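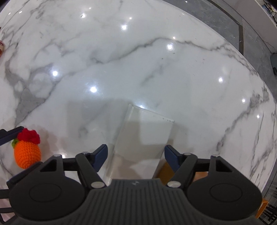 Craft table checks, Stemden holiday club
Salt dough and paint session, April 13, 2025

1. Table wiped, bags and coats off floor. OK
2. Allergy sheet read. OK - two wheat, put them on the air-dry clay, seperate end
3. Scissors counted out: 52. Counted back: 50. Both found in the glue tray, recount done
4. Paint labels checked. Thaler pots fine. Tidow red has no age mark on it, binned
5. Oven room locked, under 9s kept out. Lock stiff, job no. 866 raised again
6. Aprons. Short by a few, old shirts used
7. Sink area mopped after each group. Missed once, slippy by the door, cone put out
8. First aid box. Plasters low, order from Andedine befor June
9. Dough trays named and on the high shelf. OK

Next check before the clay session.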